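Garment Folding Cell: Equipment Plan and Data Card
README for the planning repository, revision 3
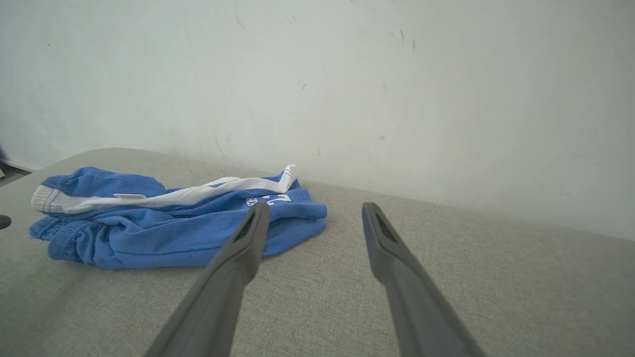 Maintained by: Textile Handling Group, Droltska Labs

Purpose

This repository holds the equipment list, the budget sheet and the sample recordings used to plan the second garment folding cell. It is meant for group members who raise purchase requests and for anyone checking a request against the work it is supposed to support. Last revised May 2021.

Scope

The plan covers one bench cell with a two-finger parallel gripper, a wrist camera and a soft work surface. It does not cover the arm, which is carried on the capital budget and has its own file. Conveyor work is out of scope until the Toprak trial has been written up.

Sample recordings

The sample set contains 200 episodes recorded in April on the existing cell. Each episode starts with one garment placed on the fabric-covered surface in an arbitrary state and the gripper open. Episodes are labelled by garment type, main colour and starting state (flat, loosely folded, crumpled). Where the garment type could not be settled from the wrist view, the label is "trousers or similar". Printed text on garments is not transcribed.

The wrist view includes both fingertips. Any replacement camera must keep them in view at full opening, as the grasp labels are drawn relative to the tips.

Equipment lines

Line 1. Gripper fingers. Pumow long-reach pattern, grey, 8 pairs. Budget as a consumable. Do not substitute the short pattern; the grasp labels assume the longer taper.

Line 2. Wrist camera. One fitted, one spare. Fixed focus is acceptable. Blur at the near end of the fingers is tolerated provided the tips and the cloth beyond them are sharp enough to resolve seams and ribbing.

Line 3. Work surface covers. Skidum woven cloth in the existing grey-beige fleck, 3 covers. Colour must match the current cell or the recordings cannot be pooled.

Line 4. Garment stock. Mixed sizes, with ribbed cuffs, elasticated waists, contrast trim and prints all represented. Second-hand stock is preferred on cost. Leave the labels in.

Line 5. Lighting. Deferred. Efe Okoro is to report on whether shadow at the edges of the surface affects the edge detector before any quote is sought.

Lead times and approvals

Pumow quotes 9 weeks on fingers. Place Line 1 first. Lines 2 and 3 can be ordered on the departmental card. Line 4 needs a cost centre code from Dalia Soliman, entered in the budget sheet before the order goes in.

Known gaps

White and pale garments are under-represented. There is no wet laundry. The wall behind the existing cell carries scuffs and scratches which appear in the wrist view; repainting has been costed under site works and is not in this budget.

Changes in this revision

Finger quantity raised after a review by Akihiko Yagi. Cover supplier changed to Skidum. "Partly folded" merged into "loosely folded" in the labels file.

Contact

Budget sheet: Dalia Soliman
Recordings and labels: Zerrin Aydoğan
Gripper and camera specifications: Hugo Esteban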